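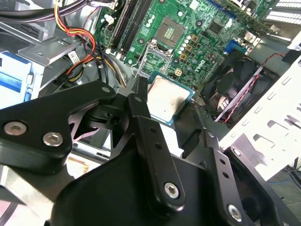
Robotics in Practice > Part 3: Contact and Assembly > Chapter 11

Chapter 11. Learning to Seat a Processor
By the Stilline course group
March
Print this page | E-mail this page

To put a processor into its socket is a small job for a person. For a robot it is a hard one. The chip must arrive flat, with the correct corner forward, and it must not be pushed sideways over the contacts.

In this chapter we study the Gebru method, which learns the motion from recorded trials. Each trial has two parts: the grasp and the approach to the socket.
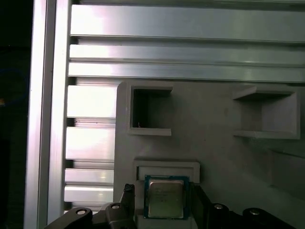

The grasp decides much of what follows. If the chip is tilted between the fingers by even a small angle, the error is carried to the socket, and the arm must correct it there — with less room and poorer light.

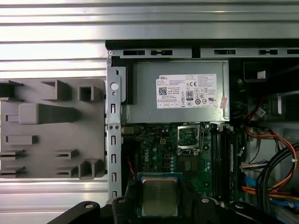 Figure 11.1 Processor held near the open socket, with the fixture at left.

The Prunport trials used 2000 recorded attempts for training and 203 for testing. The test attempts were kept apart from the beginning, and we ask the reader to remember this when we compare the error curves in Section 11.4.
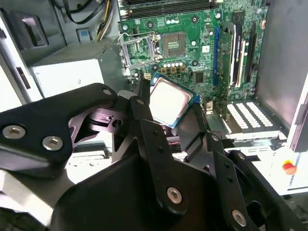 A second question is how the policy behaves when the starting angle of the chip changes. Section 11.2 defines this angle, and Section 11.3 describes the Winex controller, which limits the force during contact.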